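Chapter 15
Wounds and How They Are Closed

Skin keeps water in and germs out. When it is cut, both jobs fail at that spot until the edges join again. Small cuts close by themselves. Deeper ones are often held together with stitches, glue or strips while new tissue grows.

This chapter covers bleeding, clotting and the stages of healing. Terms in bold are listed on page 124.

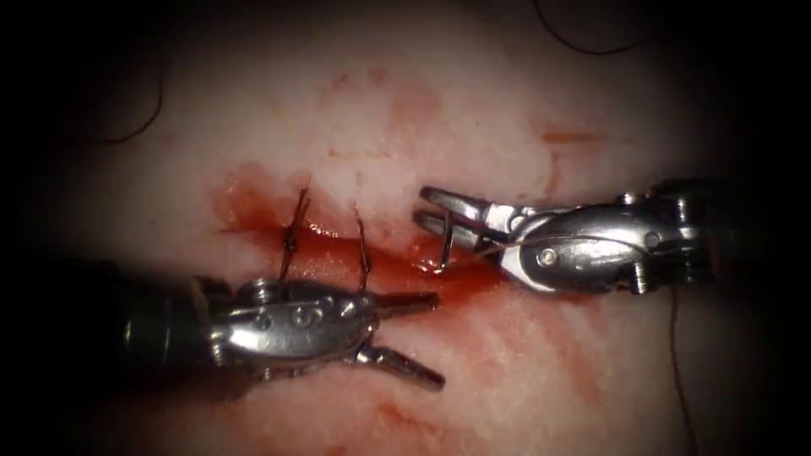
Dravari Rudd
Senior Lecturer in Nursing, Hollotville College

Stitches placed side by side share the pull across a cut. Section 15.1 begins with the layers of the skin.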